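3. Work Surface and Room Layout

The Plolham study room was chosen for the tidying portion of the project. The group compared two layouts over the term, the second of which placed the main table nearer to the storage wall. Items were sorted at the table and then returned to the Flodon shelving units -- a sequence repeated in each of the five sessions held through July.

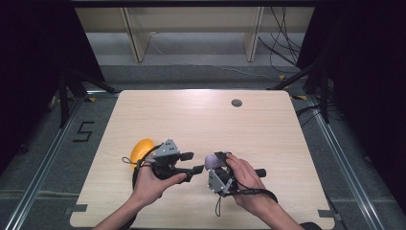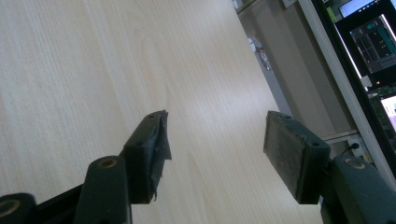

Table choice had a greater effect on the work than the group had expected. The Ferrand plan called for a separate sorting bench, but the budget of 2740 dollars did not allow for one. The existing table has a light wood-grain top with rounded far corners, and a small gray cable grommet is set flush into it at the far right. The group kept that corner clear in both layouts so that a lamp cord could be passed through.

Cellix storage bins were assigned by item size. Four bins were labeled at the start of the project, and the labels were revised once. A full list of contents is given in Appendix B.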